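How to Budget for a First Gripper Cell Without Crying in the Parking Lot

Posted by Silvana Trindade, 13th August

Every shop that buys its first robot arm writes the same budget. There is one big number at the top, labeled "robot," and a small number under it, labeled "misc." Then the year goes by and misc eats the building.

I have written that budget. It was for the Esthorpe packing line, and I was very proud of it. What follows is the order I do things in now, after some schooling from Ademir Rocha, who signs my purchase requests and has a pen that he clicks while he reads.

What you need before you start

A spreadsheet. A tape measure. A sample of the ugliest part you plan to pick up. Somebody who will have to run the cell on a bad morning, and who is allowed to say rude things about your plan.

Step 1. Write down the job in one sentence

"Pick the small cartons off the belt and put them in the tray" is a job. "Improve throughput through flexible automation" is a poster. If you can't get the sentence down to something a tired person would nod at, stop here and go have lunch. You have saved a great deal of money.

Step 2. Measure the parts, all of them

Put every part in the spreadsheet with its width, its weight and how it arrives. Get the widest and the narrowest. The distance between those two numbers decides what kind of gripper you buy, and the gripper decides more than the arm does.

At Esthorpe we measured the standard carton and forgot the holiday carton. The holiday carton is wider. It had been wider for years.

Step 3. Price the gripper as its own line

Do not let it hide inside the robot line. A plain two-finger parallel gripper is dull and usually right. Our last one was quoted at $2955 from Tallow, before fingers. Yes, before fingers. Ask what is included and make them write it down, including cables, the mounting plate, the software license and the fingers.

Budget for at least two sets of fingers. The first set teaches you what shape the second set should be. If you have a machinist who likes you, find out how long that will last.

Step 4. Add up the boring things

These are the lines I left out the first time:

Base or pedestal, and the bolts for it
Floor work, if your floor is as level as ours
Guarding or scanners, plus the risk assessment
Air or electrical drops
Trays, fixtures, and whatever tells the parts where to sit
Training, for more than one person
Freight
Spare fingers, spare cable, spare cable for when the spare cable is borrowed

Get a real quote for each. Where you can't get one, leave the cell blank and color it red. A red blank is embarrassing in a meeting, and that embarrassment is what gets the quote made. If you type in a guess, it will be treated as scripture by the following week.

Step 5. Draw the floor before you buy anything

Tape the footprint on the floor and leave it there for a few shifts. Walk a pallet jack past it. Open every nearby door. Our first tape outline had the arm swinging through the path to the restroom, and I heard about that from people I had never met.

Step 6. Pay for simulation time first

I resisted this one. Simulation looked to me like a video game with an invoice. Then Preda, the integrator we used for the second cell, charged us for 33 hours of it, and in those hours we changed our minds on the finger length and on where the trays would go. All of that was done with nothing bolted down and no deposit paid.

Put it in the budget as hours, and say what you want out of the hours. Mine now reads: reach to every tray corner, finger clearance at the widest part, cycle time with the gripper full and empty. If the integrator hands back a nice video and no numbers, ask again.

Ask for the view from the gripper as well as the view from across the room. The wide view is for showing your boss. The close view has the fingers in it, and the fingers are what you're paying for. Don't expect it to be pretty. Simulated worlds are furnished by people with other things on their minds, and plain colored surfaces will do for checking an approach.

Step 7. Hold money back

I keep 85 percent of the approved total for quoted lines and don't touch the rest until the cell has run a full shift. Ademir calls the remainder my feelings fund. In June it bought a second pedestal, after the first one met a forklift.

Step 8. Plan the slow part

Ask the supplier for the lead time, then ask which item it belongs to. Our arm from Hutov came early. The plate that joins it to the gripper did not, so for a good while we owned a very handsome coat rack. Make the smallest custom part your first purchase order.

Also decide when you'll call the thing finished. We use 1000 picks in a row with nobody touching the stop button. Write it into the contract before anyone is tired.
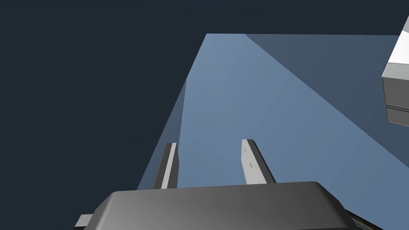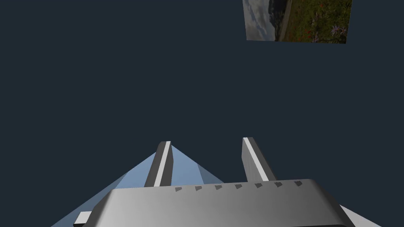
Two simulated views from behind the gripper, fingers open and nothing between them.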